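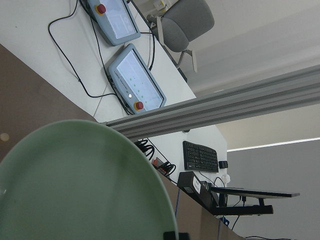

Cable care is the first thing we cover in this course, before any of the software and before anyone logs in, and I have kept it first for years in spite of some good-natured grumbling. Most of the small troubles people have at a shared desk start with a cord that is somewhere it shouldn't be. A cord that lies in loops across a white desktop is easy enough to see, and so is a bundle of black cables running along the desk edge next to a power strip, but seeing them and knowing which one goes where are two different skills. By the end of this session I would like you to have a bit of both.

Session 2: Desks, cords and shared work surfaces
Lavgate Evening Program, Skollimholm site

Before you come in

Please read the short Isora booklet, at least the part on labels. It is 18 pages and written in a friendly way, so don't let the cover put you off. Bring a pencil and something to eat if you are coming straight from work (I know many of you are, and a hungry class is a quiet class).

What we mean by a work surface

For our purposes a work surface is any flat place where someone has to put their hands, their papers or their equipment in order to do a job. That sounds very broad, and it is. In the workshop you will meet two desks close together with things on both, and people tend to think of them as one big table. Try to think of them separately. Each has its own things that belong on it, its own cords, and its own edge where cords can hang down.

Start with the things you touch most. At an ordinary desk that is the keyboard, and it should have a clear patch in front of it deep enough to rest your forearms. Then come the things you pick up and put down again, such as hand-held control units with a screen. These need a regular spot. Lay them face up with the red stop button easy to reach, and never set a folder or a coat on top. Last come the things that just sit there, and those can go to the back.

Following a cord

This is the part everyone enjoys, even if they don't expect to. Pick one cord and follow it with your finger from the device to the outlet, without unplugging anything. If you lose it in a bundle, go to the other end and work back. When you have found both ends, write the same word on two labels and put one at each end. We use the Sadeghi labels from the supply drawer, 65 to a sheet, and they peel off cleanly if you change your mind.

A few habits worth picking up as you go:

Leave a little slack at the device end, enough that you can lift the thing and turn it over.
Run cords along the back of a desk wherever they will reach.
Keep plugs that aren't in use off the work surface — a loose plug beside a keyboard gets leaned on sooner or later.
Look under the chair before you roll it.

Food and dishes

You may eat at the break, and I would much prefer that you did it in Room 242, where there is a proper sink. Plates that come back into the workshop go on the side, away from keyboards and power strips, and go home or to the sink at the end of the evening.

For next time

Choose one desk at home or at work and make a rough sketch of it, with every cord drawn in and both ends marked. It doesn't need to be pretty. Mine never are. If a cord has you beaten, put a question mark on it and bring it along, and we will talk it through together at the start of Session 3.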